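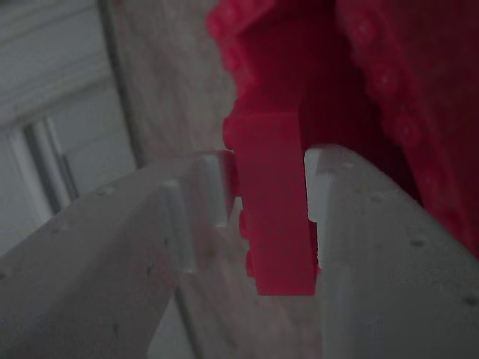
When the Gripper Lets Go: What We Learned From the Brick Cell

Those of you who came to the January open evening in Wandedley will remember the brick cell, mostly because children stood three deep in front of it and would not be moved along to the snacks. For everyone else, it is the small bench where an arm picks up models built from toy bricks, carries them across to a tray, and sets them down again. We use it to practice gripping things that were never designed to be gripped. It had run without any trouble worth writing down since the fall, and I think we had all gotten a little fond of it and a little lazy about it, myself included.

Then, a bit after four one afternoon, it threw a piece. I say "threw" because that is how it looked to the two people who were standing there, although Hye-jin Han, who has spent more hours with the logs than anybody, would like me to say "released under load during a lateral move." The arm had a red model by its thin lower tab, it swung toward the tray, and the model left the fingers partway over and landed on the floor a good distance past the bench. It came apart when it hit. No one was hurt, and I want to put that up near the top for the people who heard a more exciting version in the parking lot.

I have had quite a few emails about it, all of them kind, so I thought I would set down what we know and what we have changed.

The cell had completed 935 picks since its last inspection, which was well inside the 2000 we allow between inspections. That number came over from the older cell at Bustos, where the arm handles flat cardboard sleeves all day long and hardly wears anything out. We carried it across when we moved, and I signed the sheet without giving it much thought. Plastic bricks are a different matter. They have corners, and a corner drags on a pad every time the fingers open. When Hye-jin took our pads off and laid them next to a new pair, the old ones had a polish on them that you could feel with a thumbnail. They still looked perfectly fine from where a person would normally stand.

Worn pads alone would probably have given us a slip and a dropped piece, straight down onto the bench, which has happened before and bothers nobody very much. What made this one worse was the grip check. After the fingers close, the controller is supposed to ask whether they have stopped at a sensible width and whether they are pushing back against something. Only if both answers are yes does the arm lift. On this cell the second question had been switched off. We found it in the settings history, turned off during a demonstration when the check kept complaining about a very soft foam piece, and never turned back on. The person who did it told us right away and was quite upset, and I told them what I will tell you, that any one of us could have done it and that we had no habit in place that would have caught it. So please, no detective work over coffee!

With that check off, the arm was going by width alone. A narrow tab is about the worst thing you can give it in that condition, as there is so little difference in finger travel between almost touching the part and truly holding it. Hye-jin went back through the records and found 196 lifts where the fingers had stopped slightly wide of where they ought to have been. The arm lifted every time and got away with it, until the afternoon it didn't. I found that list hard to read, I must say, and I have asked for it to be pinned up by the workshop door for a while.

Now for the changes, which are already in force at Wandedley and will reach Bustos as soon as somebody can get over there with a laptop and a free morning.

The grip check can no longer be switched off from the operator screen. If you need it off for a test, you will have to ask for the key, the arm will run at its slow speed the whole time, and the setting will go back on by itself at the next restart.

Pads on any cell handling hard plastic get looked at before the first run of the day. Looked at and touched, please, with the power locked off and your own lock on it. We will go on using the 2000 figure for cardboard only.

The arm now makes a short pause and a gentle upward tug after closing, before the big move to the tray. It adds a moment to each pick and it makes the whole thing look rather thoughtful. If the part shifts in the fingers, the arm puts it back and calls for help.

The side panel is back on the bench. It had been taken off so that visitors could see better, and I am sorry to say that was my idea. We have ordered a clear one from Flovdale and until it comes you will have to peer through the front.

Several of you asked whether Jastby, who supplied the controller, have been told. They have, and they were very decent about it, although they pointed out (politely, and on the second page) that their manual does recommend against running with force feedback disabled. We have read that page now. There is a copy in the workshop binder behind the yellow divider, and I would be grateful if everyone who runs a cell would read it too and initial the sheet in front.

The red model has been rebuilt, with one or two bricks in what I am told are the wrong places, and went back into the rotation last week. If you see anything odd on the brick cell, or on any other, press stop first and come and find Hye-jin or me afterward. You won't be in trouble for stopping it, even if there was nothing the matter.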